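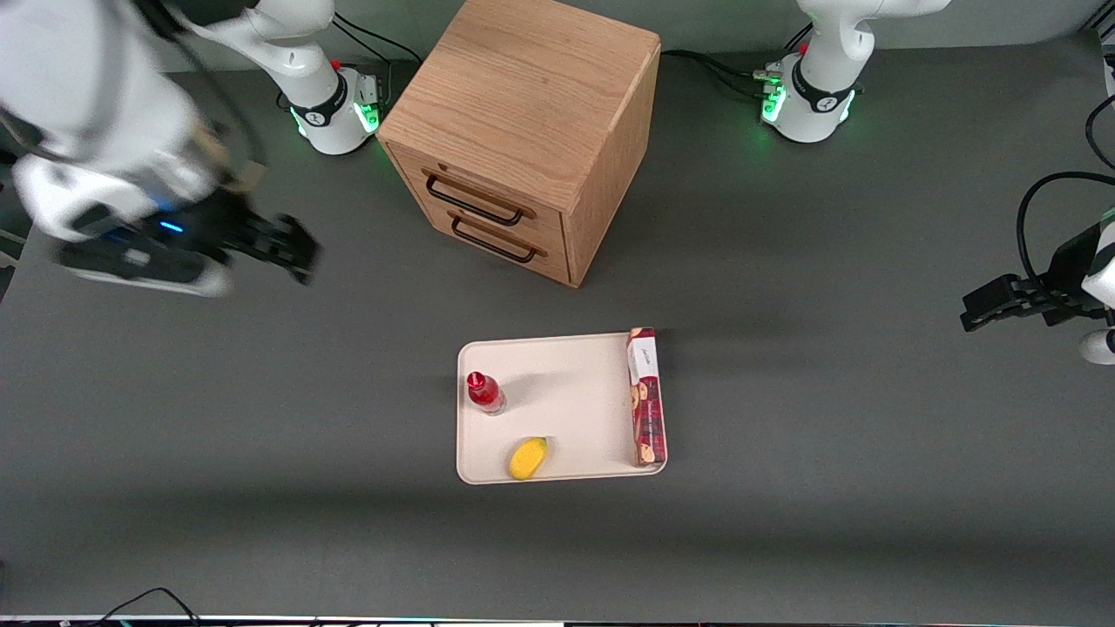 Catch-all trays are my favorite small project for a messy tabletop, and you can set one up in less time than it takes to drink a cup of coffee. The idea is simple: anything that wanders onto the table goes on a tray first, and from there it goes home. You don't need much to get started. A cream-colored rectangular tray on a dark gray tabletop, with a little red bottle, a tall red-and-white cookie box and something yellow and mango-shaped on it, is exactly the kind of mix I'm talking about. Add a light wooden two-drawer cabinet at the back of the table and you have a whole system!

I've been using this method since April, first on my desk and then on the kitchen table, and I love it more every week.

What you need

A tray with a flat bottom
A small cabinet with two drawers
A soft cloth
A pencil and two sticky notes
A kitchen timer

Picking the tray

Go for a rectangle if you can. Round trays are pretty (I own a lovely one) but boxes and packets never sit well on them, and you lose the corners. Mine is 18 inches long, big enough for a day's worth of odds and ends and small enough that I can lift it with one hand. If you're buying new, take a tape measure to the store. I came home with a 25-inch Forsberg tray the first time and it took over the entire table – it lives under the houseplants now and looks great there.

A pale tray on a dark table is a terrific combination, by the way. You spot every stray paper clip.

Step 1: Clear the table

Everything off, and I do mean everything. Put it all on a chair or the floor. Wipe the table down and let it dry.

Step 2: Place the cabinet

Push it toward the back, near the middle, so both of your hands can reach it. Pull each drawer all the way open before you decide on the spot. My first try had the drawers bumping into the lamp every single time.

Step 3: Give each drawer a job

Top drawer: things you use daily. Bottom drawer: things you use now and then. Write that on your sticky notes and leave them on the drawer fronts for a couple of weeks, especially if other people share the table. Resist making a third category! If you need dividers, the Vosero ones that slide to fit are good, and so is a cut-down cereal box.

Step 4: Put the tray in front

Leave a hand's width of space between the tray and the cabinet. The drawers need that room to open, and you'll want somewhere to rest your fingers when you pick the tray up.

Step 5: Load it

Now go back to the pile on the chair. Tall things go toward the back of the tray, small bottles go where you can see them, and anything round gets tucked against a side so it doesn't roll. Stop when the bottom of the tray is covered. No stacking.

Step 6: Empty it

Set the timer for 10 minutes in the evening. Pick up one item, put it where it belongs, come back for the next. Food goes to the kitchen, small things go in a drawer, trash goes in the trash. I usually finish with time left over and wipe the tray while I'm at it.

If the tray keeps filling up

Look at what's on it three evenings in a row. If you see the same item every time, it doesn't have a home yet, so give it one. For me it was hand cream. It got a corner of the top drawer and I haven't had to move it since.

If the drawers stick

Rub a plain candle along the runners and slide the drawer back and forth a few times. Works beautifully on wood.

Next up on the page: the same method for the shelf by the front door, with a much smaller tray and a hook for the keys.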